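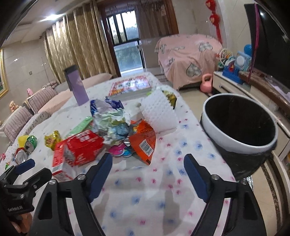

A setlist is only as good as the person writing it down, one reader of the previous release remarked, and asked whether songs played as a short tease before another number should be listed at all. In this release they are listed, with the value "partial" in the form column. The earlier practice of dropping them has been abandoned.

Archive > Live Music > Setlists > Endholm Setlist Collection

# Endholm Setlist Collection

## Summary

The Endholm Setlist Collection records what was played, and in what order, at 475 concerts by touring pop and electronic acts. It is maintained by the Samarakoon Music Archive and is intended for the study of touring practice: how sets change over a run of dates, where new songs are placed, and when guest singers appear.

The collection contains text only. No audio, lyrics or ticketing records are included.

## Sources

Entries were drawn from three kinds of material:

- printed stage lists deposited by touring crews
- house logs kept by the Nollesik and Skikdale concert halls
- written reports submitted by members of the audience

Concerts before 2000 are excluded. An audience report is accepted only where 2 reports agree on the full running order. If a stage list and a house log differ, the house log is followed and the difference is entered in the notes column.
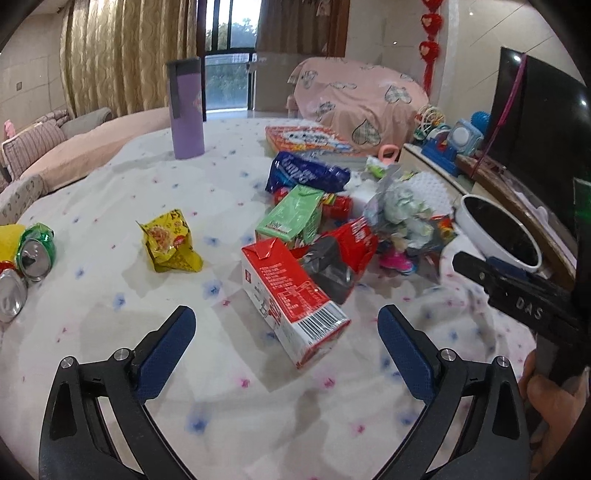

## Structure

The files are comma-separated, with one row per song performed.

- `show_id`: identifier of the concert
- `position`: place in the running order, starting at 1
- `title`: song title, in the form used on its first release
- `form`: full, partial, medley or instrumental
- `guest`: yes, no or unknown
- `encore`: yes or no
- `source`: stage, house or audience
- `notes`: free text

Songs in a medley share one position number and are separated by a letter in the notes column. Spoken introductions and taped music played before the act comes on stage are omitted.

## Known Limitations

Festival appearances are thinly covered, and many have fewer than 10 songs. Support acts are recorded only for Skikdale, whose house logs list them as a matter of course. The guest column is marked "unknown" wherever the only source is a stage list, as these were often printed before the guests had been confirmed.

## Corrections

Corrections should cite the show identifier and the position number. They are reviewed each June, and accepted changes appear in the next release. Withdrawn identifiers are not reused.

Contact | Copyright Samarakoon Music Archive | Back to top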